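Search this site

Lenton Library Extends Book Exchange to Pernisdale

LENTON, 17 November 2018 – Lenton Library will open a second book exchange in Pernisdale in April. Residents can bring in up to two books or magazines per visit and take home the same number. No library card is needed.

The first exchange has handled about 2000 items. Of those, 1401 were books.

"People asked for one closer to home," said Sarmīte Luik, who manages the program.
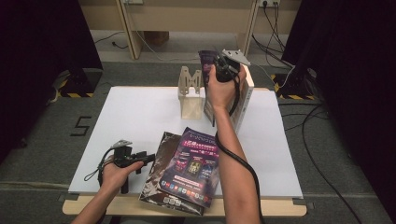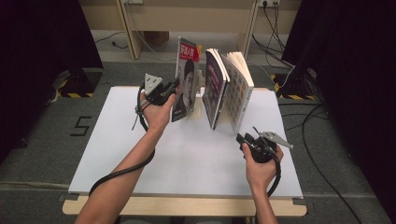

Textbooks and damaged items will not be accepted. Opening hours will be posted at both sites.

This site uses cookies. Accept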